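List Home | Threads | By Author | Search | Log In

Re: [clinic-faculty] Sarmiento rule and unpaid hours for clinic students
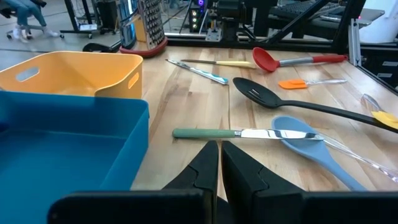 Bins and utensils on the tabletop.

Ainhoa Peñalver wrote:

> The Sarmiento decision settles this for us. If a student earns
> credit for clinic work, the hours are educational and there's no
> wage claim. I suggest we drop the two-page acknowledgment form
> starting in January and put one sentence in the handbook.

I've read Sarmiento twice now and I don't see where it settles anything for us. It's a trial court ruling on a motion to dismiss, in a case about a paralegal program whose students sat in on intake interviews and went home. Ours draft the letters. Last spring two of them were the only people answering the Letton Street line on most afternoons, and I'd hate to explain to a judge that this was mainly for their benefit.

The judge also spent a full page on the fact that the school had a signed form from every student. So the case we'd be relying on to get rid of the form is one where the form helped win the motion. Did anyone else read footnote 9 that way?

I'm also doubtful about the handbook. It runs to 77 pages, and I've never met a student who got past the parking section. A sentence in there gives us cover on paper and not much else.

What I'd want before we change anything:

- the clinic's own record of who does what during the summer, when credit isn't offered at all
- a look at whether the Zimby stipend counts as pay (it's $1000, it's paid in one check, and the grant letter calls it "compensation" in paragraph 5)
- somebody from employment law reading this, and I don't mean me

If the form is too long, cut it to one page. I'd vote for that today — it repeats itself badly and the part on travel still tells students to get mileage approved for "the clinic Honda," a car we sold before I started.

I could be wrong on the law. I don't think I'm wrong about the afternoons.

3 comments

tomk: Footnote 9, yes. I read it the same way, though I think the stipend is the bigger problem.

Ainhoa Peñalver: Fair on the form. I still think you're reading too much into a footnote. One page is fine with me if the mileage part goes.

rwd_clinic: Does the summer record exist? I asked for it once and got a sign-in sheet.

Contact the list owner | Copyright held by individual posters | Back to top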